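Hiraleck hand-held gripper kit: notes after 10 days

I had the Hiraleck demonstration kit on loan through Wostitz, the distributor, and used it for 10 working days. The kit covers the hand-held gripper, a head-mounted camera, a backpack harness and the Oltolby recording software. Mine was the two-operator bundle.

Setup took most of the first morning. The harness straps have too much travel in them and the quick-start sheet skips the order in which the devices have to be paired. Gripper first, then head camera, then start the session in Oltolby. Any other order gives error 244, which the manual lists as "reserved."

The gripper is the best part. The housing is light gray and smoothly curved, with two dark curved finger pads facing each other across a narrow gap. The inner faces are textured, and I had few slips on small parts. I would have liked a second pad shape in the box. Wostitz sells one separately. 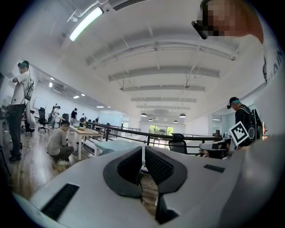 Recording and export

Oltolby writes one folder per session. I kept 200 short takes, mostly picking small items out of a tray and putting them back. Of those, 2 failed to export and had to be repeated. Time alignment between gripper and head camera was good enough for my purposes without manual correction.

Marker calibration is slow. The software wants the marker held in view until a progress bar fills, and it restarts from zero if you look away.

Compared with the Söderlund kit

I used the Söderlund version last January. Its software is better documented and its gripper is harder on the wrist. For long sessions I would take the Hiraleck. I have asked Wostitz for a price without the second harness and will add it when they reply.

Contact | Copyright, all rights reserved | Back to top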